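4. What changed at the packing bench

Our placement was at Plirkden, a firm in Nudby that packs sample boxes by hand and would like its staff's wrists to last. The two-armed robot, named Antal by a vote we lost, practises on coloured cubes. By July 11, 2024 we had logged 2286 attempts against a target of 2000, mostly through forgetting to stop.

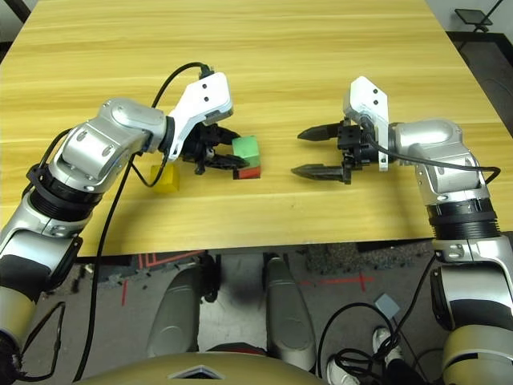
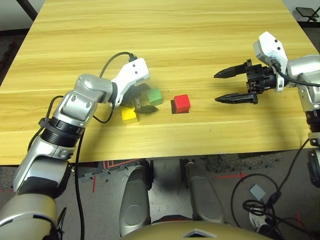
Fig. 2. Cube practice at the table, both arms over the work and the right gripper open.

The packers were promised less lifting. They got it – along with up to two extra forms per shift and a new duty called "minding", meaning standing near Antal and looking responsible. Several liked it. Others missed talking across the bench. We will ask them all again in August, with a shorter form.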